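3.2 Separable legs and the order of assembly

The second group of household objects in our study is formed by light furniture whose legs are delivered apart from the seat. We were interested in how the shape of a single leg tells the person which end belongs to the seat and which to the floor. In the interviews made in October, 28 participants were asked to sort loose legs by this criterion before they had read any instruction sheet. Participants spoke mostly of taper. A leg that is wide at one end and narrow at the other was called "obvious" by many of them, although they did not agree on which end is the top. 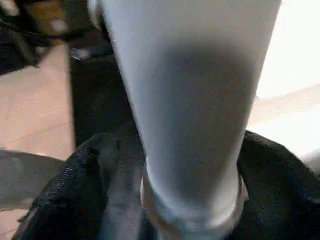

Figure 4. Tapered object, close view. The narrow end finishes in a rounded rim.

Gkikas argued in our discussions that the rim is a stronger cue than the taper, as it interrupts the line of the body and draws the hand to it. Ehlers preferred to treat both features together. We have followed Ehlers in the coding scheme, and the code "end marking" therefore covers any change of profile close to an end.

The seat presents another problem. Its upper side is made for sitting and says little about assembly, while the underside carries nearly all the information. For this reason the Prirnora protocol begins with the seat turned over on a covered table, so that the colour of the plastic stands out and the ribs are not hidden.
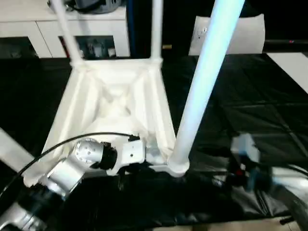 Figure 5. Stool with the underside of the seat facing upward. The near leg widens to a rounded socket at the seat.

In this position the legs point away from the table and their direction can be judged by eye. Two coders marked the orientation of every part in 903 stills. They disagreed mainly where a leg was seen close to its own axis and appeared shorter than it is.

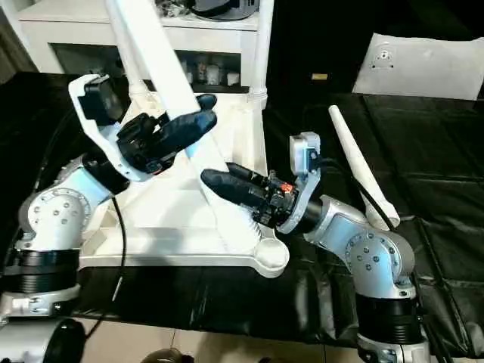 Partial assemblies were the hardest to code. The Folby scheme, from which we started, knows only "loose" and "joined", and it gives no place to a part that waits beside the work. We have added the category "set aside" for such parts. The tapered white rod leaning on the black mat, to the right of the stand, is coded in this way, whereas the long diagonal leg of the stand is coded with the triangular frame at its base. The distinction matters for the analysis of layout in Section 4, where the distance between set-aside parts and the main piece is compared across the eight sessions.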